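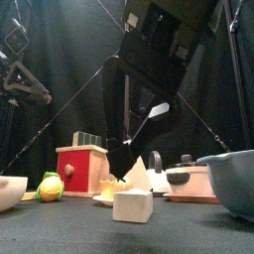
In February I started to play Tiltora again, a puzzle game where you tilt small islands so that the water runs to the right field. I had left it two years ago in the middle of chapter four, and I did not remember the rules very well.

The map I like most is Maddale. It has 31 levels and the first ones are very slow, almost boring, but after the windmill the game becomes really good. You have only 2 tilts for each island there, so I was often sitting with my tea and not touching anything for a long time. My mistake was always the same - I filled the low fields first and then had no water for the hill.

What I do not like is the new menu. Zorkotent, the studio, moved the undo button to the corner where before was the map, and I still press it by accident. Also the music stops when you open the settings and does not come back until the next level.

I play in the evening, usually after nine, with the sound low. Now I am stuck on the level with the double bridge. If somebody has finished it without using the hint, please write me in the comments how you kept the left side dry.

Radulović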